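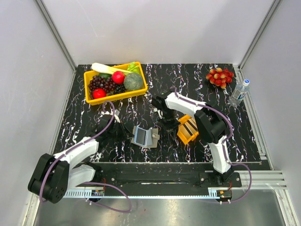
# We're budgeting for a second two-arm bench in January

22nd December

Well, it's official (or as official as anything gets around here before the holidays): we have the go-ahead to plan for a second bench! I've been pestering people for this since the summer, so forgive me if I sound a bit pleased with myself.

If you haven't been down to our end of the building lately, the bench we already have is the one with two arms on a shared rail and the marble-look top. We mostly use it for grocery handling: the yellow tray of pretend produce, a water bottle, grapes, whatever boxy thing somebody wants picked up that week. It gets booked solid. Fleltis people want it in the mornings, the Cirillo packing trials want it in the afternoons, and I want it all the time, so you can see the problem.

Anneliese Lindemann, our equipment lead, went through the request with me line by line, and I came out of it with a much shorter list than I went in with. I'd asked for a wider table, new grippers and a fancier enclosure. She asked me which of those I'd miss by spring, and I had to admit it was only the table. So the plan is pretty much a twin of what we have, with a little more room to lay things out, and the same style of arm so we can swap parts between the two.

Now the money bit, which is what most of you asked me about in the hallway. The arms come out of the main equipment budget and that part is settled. What I have to manage is a separate pot of 3000 dollars for everything that goes around them, and it has to stretch further than I'd like. The rail and the toothed rack eat the biggest share. After that comes the framing, then the tabletop, then cables and clips. I've set aside 500 dollars for spares and I'm guarding it like a dragon, so please don't come asking if it can pay for a nicer monitor!

Why such a fuss over spares? Last year we bought the bench and hardly anything to go with it. Then a gripper finger cracked and we lost 14 days waiting on a part that would fit in an envelope. Anneliese brought that up before I could, and she's right, it was a dumb way to save money. This time the finger sets and the spare cables go on the very first order.

We've been comparing two suppliers for the rail. Berno quoted us a finished unit, drilled and ready to bolt down, and I like that a lot because I'm the one who'd be bolting it. Flekent came in cheaper, but we'd be cutting and tapping the pieces ourselves, and I remember how many evenings that took last time (too many, and I still have the blister story if anybody wants it). I'm leaning toward Berno. Anneliese would like one more quote with delivery spelled out before she signs anything, so that decision slides past the break.

Cable routing is the other thing I'm still chewing on. We clip the cables along the arms now, which I find easy to check and easy to undo, but the loops need slack, and I want the new table to leave more clearance for them at both ends. If you have strong feelings on this, and I know at least two of you do, send me a sketch and I'll take it along to the layout meeting.

As for the produce, yes, we'll buy a second set. It's cheap, and carrying one tray back and forth between benches sounds like a great way to lose the lime. I'd love a few more awkward shapes in there too. The leek has been a terrific test piece, so if you spot something long and floppy in a catalog, let me know.

Where does all this leave us on timing? Orders go out in January once the rail question is closed. The floor space is spoken for already, on the wall side next to the current bench, and facilities has promised us another power drop there. Until the new one is up, the booking sheet stays as it is. I did count the requests sitting on it this morning and there are 23, so please take a look and delete yours if you don't need the slot anymore.

Send me wish-list items by email before the orders go in. Small stuff I can probably squeeze in, big stuff goes to Anneliese, and anything with a real price next to it will get read first.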